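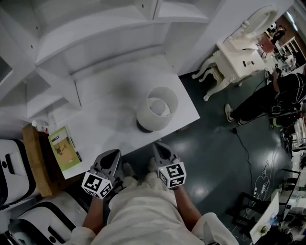

My white table and the shelf unit it's built into

Marks on a white painted table, what takes them off?

Hi all! We moved to Lullitz in January and the previous owners left us a white table that's part of a big shelving unit, so I can't just haul it outside and go at it. It has yellowish rings from mugs (my fault, mostly) and dish soap does nothing. I'm scared of dulling the finish. Any ideas?
Larasati Hutapea

2 answers

Baking soda and a little water, mixed to a paste. Put it on with a soft cloth, leave it a couple of minutes, wipe, and go again if you need to. My mother did her whole kitchen in Guldale this way, bless her. Try a hidden corner first, and please skip the scouring pads!
Lech Laskowska
16 people found this helpful

just repaint it. did mine in a weekend, 2 coats, still fine
gullunus61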